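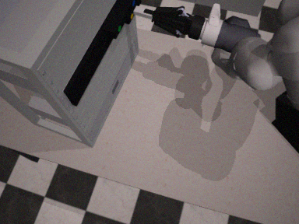 小型ロケット射場整備連絡会 議事録

開催日:2025年6月1日
場所:Skuvar 射場事務所 二階会議室(遠隔参加あり)
出席:Skuvar(射場の運営)、Skenimley(機体の開発)、Bomard(地上設備の工事)、Srithong(追跡用の通信機器)
記録:Skuvar 事務担当

1.前回議事録の確認

前回の議事録について、Bomard から一か所の訂正の申し出がありました。「推進剤配管の試験が完了した」と書いてありましたが、正しくは「配管の外観検査が完了した」です。耐圧試験はまだ行われていません。この訂正を入れた上で、前回議事録は承認されました。

2.発射台の工事の進み具合

Bomard より報告がありました。発射台の基礎コンクリートは打設が終わり、現在は養生の期間です。火炎偏向板の据え付けは、部材の到着が遅れているため、予定より9日遅れています。部材は港までは届いていますが、港から射場までの道路で大型車の通行許可が必要で、その手続きに時間がかかっているという説明でした。

Skenimley から、この遅れが八月の燃焼試験に影響するかどうかの質問がありました。Bomard の回答は、据え付けと配管の耐圧試験を並行して進めれば影響はない、というものでした。ただし、並行作業をする場合は、作業区域の区分けを新しく決める必要があります。Skuvar の安全担当は、耐圧試験の間は発射台の上に人が入ることを認めないと述べました。従って、並行できるのは発射台の外側の作業だけになります。

話し合いの結果、Bomard が作業区域の図面を作り直し、次回の会議の前に全社へ送ることになりました。図面には、避難の経路と集合場所も記入します。

3.燃焼試験の計画

Skenimley より、第一段エンジンの燃焼試験の計画案が示されました。試験は八月に2回行います。第1回は短い時間の点火で、始動と停止の手順を確認します。第2回は最大200秒の燃焼で、機体は発射台に固定したまま行います。

主な意見は次の通りです。

・Skuvar:第1回と第2回の間に、データを確認する日を必ず入れてほしい。計画案では間隔が書かれていない。
・Skenimley:間隔は書き加える。ただ、液体酸素の納入の都合があるので、長すぎる間隔は避けたい。
・Bomard:散水設備の水量は、計画案の燃焼時間では足りるが、途中でやり直す場合は貯水槽の補給が必要になる。補給は夜間に行うことになると思う。
・Srithong:試験中の電波の使用について、射場の無線連絡と周波数が近いものがある。事前に干渉の確認をしたい。

燃焼試験の中止を判断する責任者について、計画案では Skenimley の試験主任となっていました。Skuvar から、射場の側にも中止の権限が必要であるという意見が出ました。少し長い議論になりましたが、両方の責任者がそれぞれ単独で中止を指示できること、再開には両方の合意が必要であることで一致しました。この文は計画書の本文に入れます。付属書では見落とされる恐れがあるとの指摘があったためです。

4.追跡アンテナの設置場所

Srithong より、追跡アンテナの候補地二か所の比較が報告されました。

北の候補地は標高が高く、海の方向の見通しが良いですが、電源がなく、冬は道路が凍ります。南の候補地は事務所に近く、電源と通信の線がすでにありますが、組立棟の屋根が低い仰角の視界を少しさえぎります。

Skenimley は、離昇の直後の信号が最も大切なので、低い仰角の視界を優先したいという考えです。Skuvar は、保守の人員が少ないため、冬に行けない場所は困るという考えです。Srithong は、南の候補地でも架台を高くすれば視界の問題は小さくなると説明しました。架台を高くした場合の風の影響はまだ計算していません。

この件は今回は決定せず、Srithong が風の計算と架台の費用を出してから、もう一度話し合うことにしました。

5.近隣住民への説明会

Skuvar より、燃焼試験の前に住民説明会を開くことが提案されました。前の説明会では31件の質問があり、その多くは騒音と、漁に出られない時間についてのものでした。回答をまだお返ししていない質問もあるため、説明会より前に、書面で全部に回答することになりました。

騒音については、Skenimley が予測の値を準備します。数字だけでは分かりにくいという意見が前にあったので、身近な音との比較を付けることにしました。漁業組合とは、海上の警戒区域の時間を別に相談します。組合からは、早朝を避けてほしいという希望をいただいています。

説明会の会場は、駐車場が広い公民館を第一の候補とします。予約は Skuvar が行います。

6.見学場所について

打ち上げの時の一般見学場所について、短く話し合いました。岬の展望広場を使う案がありますが、警戒区域の境界に近いため、風向きによっては使用できない日があります。Skuvar は、内陸の運動場を予備の場所として町に相談しています。便所と日よけの準備、救護の場所の決定は、これからの課題です。初回の打ち上げの日程が決まっていないので、広報はまだ行いません。

7.その他

・構内の制限速度が守られていないとの報告がありました。特に、正門から組立棟までの区間です。各社で工事関係者に伝えてください。
・入構証の様式が変わります。古い入構証は、新しいものを受け取る時に返却をお願いします。
・Srithong より、機材の搬入口の照明が暗いという要望がありました。Skuvar が確認します。

8.決定事項と担当

・作業区域の図面の作り直し:Bomard(次回の会議の前まで)
・燃焼試験の計画書の修正、試験の間隔と中止の権限の追記:Skenimley
・周波数の干渉の確認:Srithong、Skuvar
・アンテナ架台の風の計算と費用:Srithong
・住民の質問への書面回答:Skuvar(騒音の部分は Skenimley が原稿を書く)
・貯水槽の補給の手順書:Bomard

次回の日程は、道路の通行許可の見込みが分かってから、Skuvar が各社へ連絡します。本議事録に誤りがありましたら、事務担当までお知らせください。

以上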